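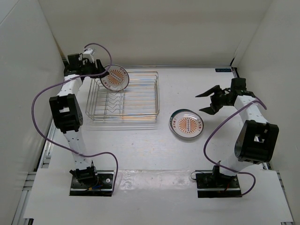
Unit 2. Dish Care and Drying, Thursday group. In this unit we study how plates must be dried and stored after washing by hand. The rule from Unit 1 stays the same: a plate dries best when it stands on its edge, with air on both faces. A rack of bent wire, like the silver one on the white table, gives each plate its own slot, and a plate with an orange sunburst can go in at the corner while its pair still waits flat on the table. Please fill the rack from one end and leave one free slot between large plates.

Printed plates need more attention. The Plaretti reader (page 58) advises a soft sponge, and water not hotter than 60 degrees. Do not rub the rim with powder.

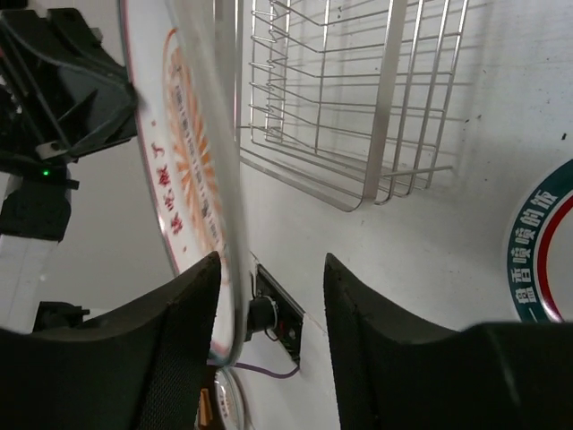

Chiang asks whether it is really necessary to dry the back of the plate with a cloth, if the rack will do this work anyway. My answer is yes for the foot ring, because water stays inside it for a long time. For the rest of the plate, the air is enough.

When you put the plate in the slot, hold it by the rim and lower it slowly. Let it lean against the wire before you take the hand away.
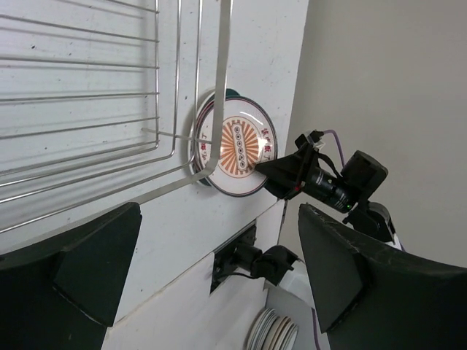
Fig. 3. Sunburst plate on its edge in the wire rack.

Check also that the rack stands level. If it rocks, the plates will touch each other and the rim can chip. In the Trikia kitchen we put a folded towel under the lower side.
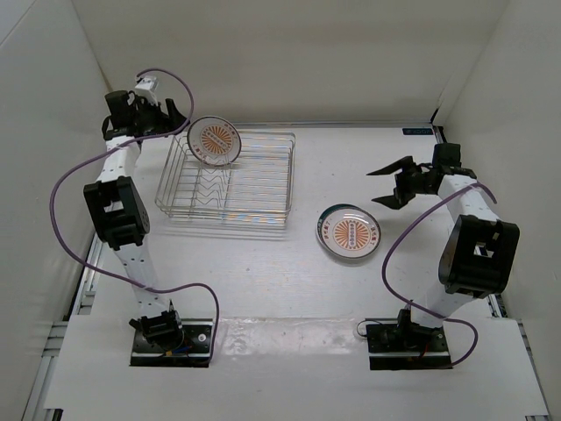 The towel must be changed every day, or it begins to smell. After drying, pack the plates in a pile with a paper sheet between each two, large ones at the bottom. For homework, read the Dandimov text on glaze and write one page about the care of one dish from your home.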